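About Us

Hi, I'm Tayla Lockyer, and if you've landed on this page you're probably wondering who's behind the tool kits, the home repair classes and the slightly bossy checklists that come with both. Mostly it's me, with Lalit Negi running the bench side of things and keeping the classes on schedule. We call ourselves Bernarmont, after the street where I rented my first apartment and learned (the hard way) that a butter knife is a terrible screwdriver.

I'd moved in with two suitcases and a bookshelf in a flat box. The shelf went up crooked, the towel rail came down the same week, and I ended up borrowing a hammer from the downstairs neighbor so many times that she gave me one for my birthday. I loved that hammer! I still have it. By August I was putting up shelves for half the building and keeping a list of what I'd needed for every job, and that list is more or less what we teach from today.

Lalit came along a bit later. He used to fit kitchens for Dwivedi, a family cabinet shop, and he has strong feelings about where things go in a box. I used to throw everything into a canvas bag and dig. He got me onto the molded kind, where each tool has its own slot and you can tell at a glance if the pliers are still under somebody's sink. I grumbled for a month and then bought one for my car.

What we do

We run evening classes for people who have never fixed anything, and we put together starter kits for renters, students and first-time homeowners. Classes are small, 7 people at most, so everyone gets their hands on the tools. You'll measure, mark, hang, tighten and patch, and you'll take at least one thing apart that you didn't think you could put back together.

We also look after kits for schools and community workshops. They send them in, we check what's there, clean what needs cleaning, replace what's worn and pack it all up again. We've been through more than 3,000 kits so far – Lalit keeps the tally in a notebook and won't let me near it.

How we pack a kit

We're asked about this a lot, so I'll go through it properly. Cardboard goes down on the table first. It saves the tabletop, and a stray screw doesn't roll nearly as far on it. Then the box is opened flat and the tools go home one by one, the big ones in the lid and the long thin ones down below. Orange and black handles are my favorite for classes, by the way. You can spot them in long grass, under a radiator, anywhere. Phones and bags stay on the back half of the table – that's a house rule, and I break it more than anyone.
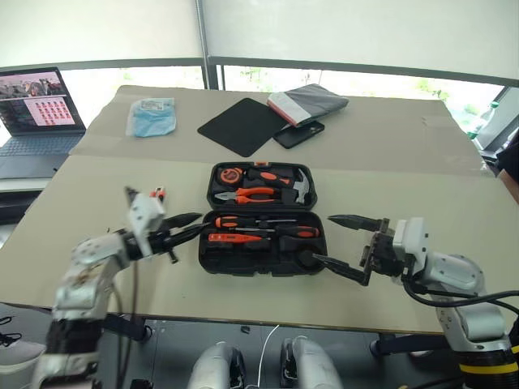

Where to find us

Our workshop is upstairs at the Clodetti building, second door past the bike racks. Come by before a class if you'd like to try a few hammers for weight, or bring the kit you already own and we'll tell you what's missing. Allow 15 minutes, longer if Lalit gets going on tape measures.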